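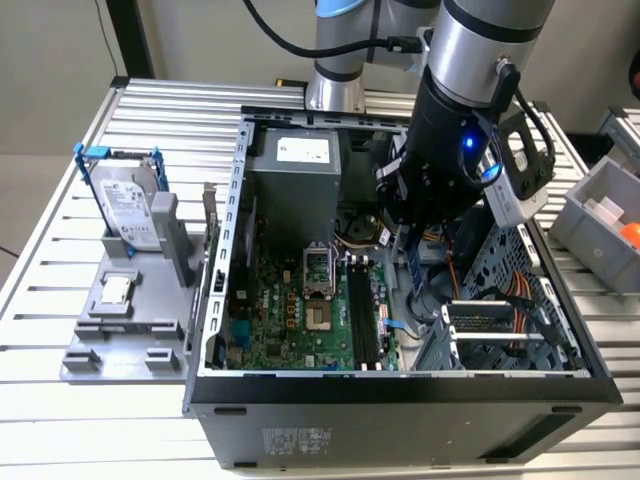 Tag der offenen Gästehäuser in Prerham

Seit Jahren nehme ich mir vor, einmal selbst als Besucherin durch fremde Frühstückspensionen zu laufen, und jedes Mal kommt eine Anreise dazwischen oder ein tropfender Wasserhahn. Diesmal hat es geklappt! Am 4. September 2020 öffneten in Prerham und im Nachbarort Huletlow sechs kleine Häuser ihre Türen für Kolleginnen und Kollegen, und ich bin mit Notizbuch, Maske und viel zu vielen Fragen losgefahren.

Begonnen habe ich im Haus Kekana, einem alten Schulgebäude mit knarrender Treppe und einem Garten, in dem man sofort sitzen bleiben möchte (das habe ich dann auch getan, länger als geplant). Riaan Visser führt die Pension mit nur drei Zimmern und hat uns sehr offen erzählt, wie der Sommer gelaufen ist. Im August war er jede Nacht ausgebucht, fast nur mit Radfahrern, die eine einzige Nacht bleiben und am Morgen Unmengen Haferbrei essen. Früher hat er Einzelnächte abgelehnt, jetzt nimmt er 30 Euro Aufschlag, und kaum jemand murrt darüber.

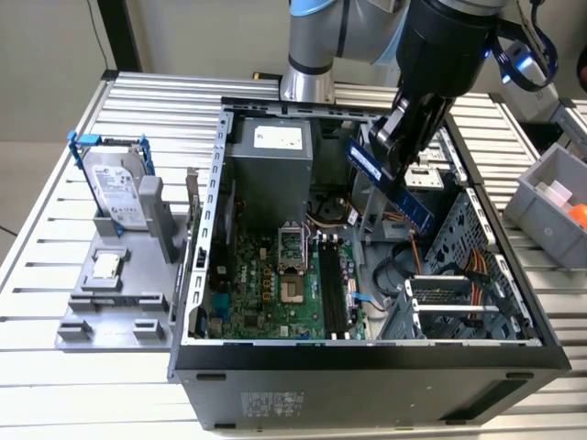 Offener Desktop-Rechner, auf der Platine ist der Schriftzug DELL zu lesen.

Nach dem Kaffee ging es zu Fuß weiter nach Huletlow, immer am Bach entlang. Dort hat mich vor allem das Frühstück beschäftigt, denn mit dem Buffet ist es ja bei uns allen gerade schwierig. In der Pension Sustance bekommt jedes Zimmer eine Etagere an den Tisch gebracht, mit Käse, eingelegten Zwetschgen und einem noch warmen Brötchen unter einer Serviette. Sehr hübsch, und es bleibt viel weniger übrig. Die Wirtin bäckt abends vor und schiebt morgens nur noch auf – das Rezept habe ich mir abgeschrieben, mit Butterfleck. 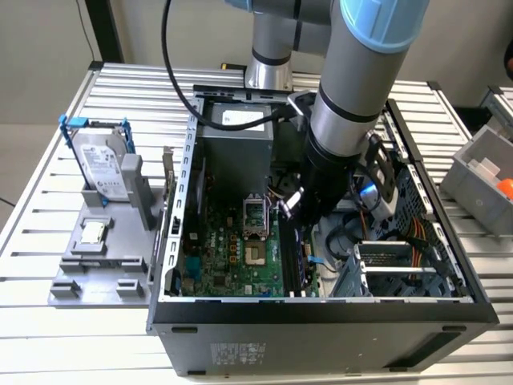
Am Nachmittag drehte sich das Gespräch um Buchungen, und da gingen die Meinungen weit auseinander. Die einen schwören auf das dicke Buch an der Rezeption, die anderen haben ihren Belegungsplan längst im Netz und schauen vom Sofa aus hinein. Ich gehöre zur Mitte und habe beides, was leider auch doppelte Arbeit bedeutet. Wer noch einen schwarzen Tower unter dem Empfangstisch stehen hat, so einen wie den auf dem Bild, der dort mit abgenommener Seitenwand auf der Seite liegt, sollte seine Gästekartei wenigstens einmal in der Woche woanders sichern. Ich habe mir das zu Hause gleich in den Kalender geschrieben, in den aus Papier natürlich.
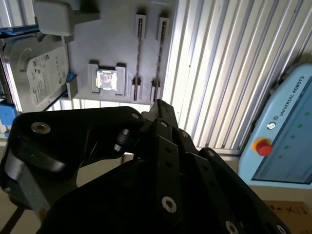

Schwarzer Greifer aus der Nähe, rechts ein blassblauer Steuerkasten von Universal Robots.

Zum Ausklang saßen wir in der Scheune hinter der Pension Sustance, an weit auseinandergerückten Tischen, bei Apfelwein und Zwiebelkuchen. Angemeldet waren 40 Leute, und für alle reichte der Kuchen. Ich habe noch lange mit einem Ehepaar über Bettdecken geredet, Daunen oder Wolle, ohne Ergebnis, und bin erst im Dunkeln zum Auto zurückgelaufen. Im nächsten Jahr möchte ich unser eigenes Haus anmelden. Bis dahin muss allerdings der Flur gestrichen werden.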